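本网站使用 Cookie 以改善您的浏览体验。继续浏览即表示您同意我们的 Cookie 政策。 接受全部 | 管理偏好

1/ 说一下我退掉语言学习软件 Monditz 年度会员的经过。起因是邮箱里躺着一封扣款通知,标题写着“恭喜您,又一年的坚持!”我坚持了什么呢,我翻了学习记录,去年一整年打开过2次,其中一次是点错了,本来想看天气。

2/ 当初买它是为了学葡萄牙语。为什么学葡萄牙语我已经想不起来了,大概是看了一部纪录片,里面的人站在海边吃烤沙丁鱼,吃得很有文化。现在我会说“这只猫喝牛奶”和“我的叔叔是消防员”。我叔叔是卖瓷砖的。

3/ 取消订阅的按钮在哪里?先进“我的”,再进“设置”,再进“更多设置”,再进“帮助与关怀”。注意,在“关怀”里。点进去是一个页面,问我最近是不是太累了。

4/ 我选了“不累”。它又问:那是什么让您想要放弃自己?一个背单词的软件,口气像我高中班主任。选项有“太忙”“太难”“价格”“其他”,选“价格”会跳出一个三折优惠,倒计时十分钟。我去倒了杯水回来,倒计时又从十分钟开始了。

5/ 选“其他”要写说明,不少于30个字。我写:我不想学了我不想学了我不想学了。十五个字,提交不了。只好再复制一遍,刚好30个,通过了。这是我在该平台完成的篇幅最长的写作练习,可惜用的是中文。

6/ 提交之后收到邮件,说申请已转交“Wirnero 会员服务中心”。我一直以为会员是 Monditz 的,原来 Monditz 只管猫和牛奶,钱归 Wirnero 管。Wirnero 的客服热线工作时间是早九点到早十一点半。我认识的退休老人都没有这么早下班。 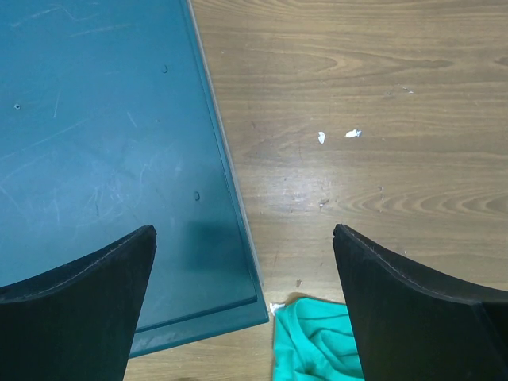

7/ 打通以后等了二十多分钟,等待音乐是一段长笛,每隔一会儿就断掉,让人以为有人接了,然后长笛又回来。接电话的姑娘非常客气,问我能不能提供订单号。我报了。她说这是旧订单号,新订单号在“升级通知”里。升级通知在垃圾邮件里。垃圾邮件保留一个月,已经清空了。

8/ 顺着这件事,我把所有自动续费查了一遍,建议各位饭后再做。有一个叫 Aguiar 的冥想课,每个月准时扣钱,开通时间是我搬家那阵子。冥想我一次也没做过,但每月看到扣款短信时确实会闭上眼睛深呼吸,也算有疗效。

9/ 还有一个 Stilta,看名字以为是家具,点开是云端备份。里面存着3,000张照片,绝大部分是停车位编号,地下三层C区的居多。我为这些柱子付了好几年房租。它们住得比我稳定。

10/ 全部加起来,一年2,569块。我拿着这个数字坐了一会儿。我平时买菜会为了两块钱的香菜跟摊主理论,并且理论赢了。

11/ 取消 Aguiar 最顺利,点一下就没了,连挽留都没有,弄得我反倒有点失落,觉得这几年的感情是单方面的。Stilta 要求先下载全部数据再注销,于是那些停车位现在都在我电脑里,桌面慢得像在找车位。

12/ 有朋友在评论里问,为什么不直接让银行停掉代扣。试过了。银行说可以,需要本人到柜台,带身份证和签约凭证。签约凭证在哪里?在 Monditz 的“更多设置”里。

13/ 也有人说我这是活该,勾选自动续费的时候眼睛长哪儿了。说得对。那行字是浅灰色的,写在白底上,字号跟药品说明书的不良反应差不多。我当时只看见了“首月一元”,那四个字倒是很大,还会发光。

14/ 目前的进度:Wirnero 说退款会在十五个工作日内处理,处理结果以站内信通知。站内信要登录才能看,而会员取消之后账号自动进入“休眠保护”,解除保护需要续费。我又打了一次电话,姑娘听完沉默了一下,说她帮我反映。长笛响起来了。

15/ 更新:钱退回来了,扣了手续费,到账短信比站内信早。同一天 Monditz 给我发来推送:“您的葡萄牙语想您了。”我把通知也关了。关通知的开关在“帮助与关怀”里面,这次我熟门熟路。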